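Hola, ¡otra vez yo! Soy Yanling Bai y llevo el taller de sonido de Vavura, dos salas y un patio donde reparamos y prestamos auriculares a colegios y bibliotecas. Busco a alguien que me eche una mano con la clasificación, porque desde febrero me llegan cajas y más cajas y ya no doy abasto (la última remesa, la de Gritdale, traía 300 pares, todos revueltos).

¿Qué harías? Pues desenredar cables, que es media vida aquí, separar por color y por modelo, limpiar las almohadillas, probar los dos lados con el móvil y apuntar lo que falla. Los infantiles van aparte: los de orejitas de gato son los que más me piden y los que peor vuelven, pobres. Los de botón también los guardamos, pero en bolsita, que si no se enganchan con todo.

No hace falta saber de electrónica. Si sabes soldar, genial, me alegras el mes, pero lo que de verdad necesito es paciencia con los nudos y buen oído. Si eres de los que tiran del cable para guardarlo antes, vamos a discutir.

Son 400 euros al mes por las mañanas, tres días por semana, a elegir entre nosotros. Hay café, radio puesta y una mesa grande para ti. El contrato lo lleva Momer, la gestoría de abajo, así que todo en regla.

Para apuntarte, pásate por el taller o deja una nota en el buzón 1401 con tu nombre, un teléfono y qué mañanas te van bien. Currículum, si quieres; prefiero que me cuentes qué fue lo último que arreglaste. Recojo notas hasta el 2021-07-30 y contesto a todo el mundo, aunque tarde un poquito. 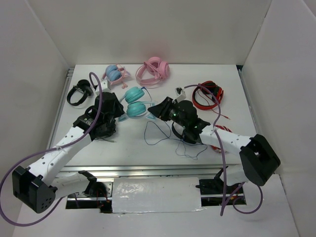 Foto: Taller Vavura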